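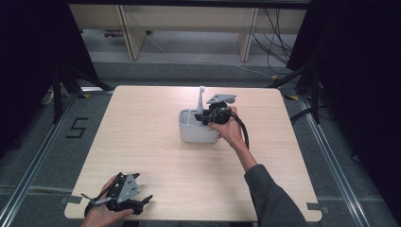
Havell Makers - Robotics Group

Budget for a second pair of hand-held grippers?
We have one pair and want another before August. Is 299 each sensible, or should we wait?

Gonçalo Arruda
299 is fair if cables and mounting plates are included. Ask first. Ours came without plates and they were 35 extra per gripper.

Hermenegildo Cuautle
Try Vultier. Delivery took 20 days - no complaints so far.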